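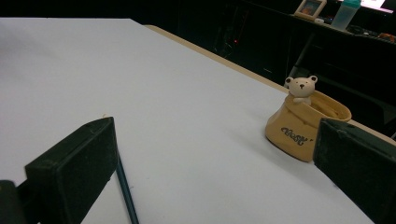 A white tabletop with a strip of pale timber along one side.

Last updated: November

The wetsuit drawer problem

I own a wetsuit with a thermal lining named after a volcano. The lining is orange, the price was $700, and the shop assistant at Nindier told me it would change my relationship with winter. My relationship with winter is much as it was. I stand in a car park at 6 am with one leg in and one leg out, hopping, and winter looks on.

My complaint is with the way watersports gear gets sold to people of ordinary ability, a group I have belonged to for most of my adult life. I paddle out at Bevan a couple of mornings a week, catch a few waves, fall off a fair share of them and go to work with a blocked nose. For this modest programme I am apparently under-equipped. The Kastov catalogue offers me a fin for small days, a fin for slightly larger small days, and a fin whose purpose is explained by a graph with no numbers on it.

I have read the reviews, too. One booties page I looked at before last winter had 3,428 of them, and I got through far more than a grown person should. Nearly all gave five stars. A good many had been written before the booties were worn in the sea, by people who had tried them on in the hallway and found them snug. I'm pleased for them. I would still like to hear from somebody whose left heel seam let go in the second month, as mine did.

The part that bothers me is the yearly model. Last year's Mirkidik harness had a curved back plate. This year's has a flatter back plate, and the blurb speaks of the curved one as you might speak of leeches. My neighbour in the car park kites in a harness so old that the logo has worn away, and he goes upwind like a tram. I asked him what model it was. He said it was blue.

I don't think the makers are crooks. Neoprene is better than it was when I started, and anyone who remembers the old stuff, which had the stretch of a doormat, should be grateful. Leashes snap less. Zips have mostly stopped trying to take skin. If the industry had stopped there and gone for a surf, I'd have no essay.

What I'd ask for is dull. Sell me the same suit three years running and tell me how long the seams last. Stock the spare buckle. Put the repair price next to the new price, in the same size print. I rang around about that heel seam and was quoted a figure so close to a fresh pair that the bloke on the phone laughed before I did.

I glued it myself in the end, badly, and it has held since August. The booties now have a ridge that makes me walk like a man with a secret. I have a drawer of newer things I could wear, including gloves with a feature on each finger, and most mornings I take the glued pair and go.

We use cookies to remember your preferences and measure site traffic. By continuing to browse you accept our cookie policy.

Related items
In praise of the second-hand longboard
Car parks of the south coast, ranked by puddle
Do you need a third fin?
Rinsing your gear: a confession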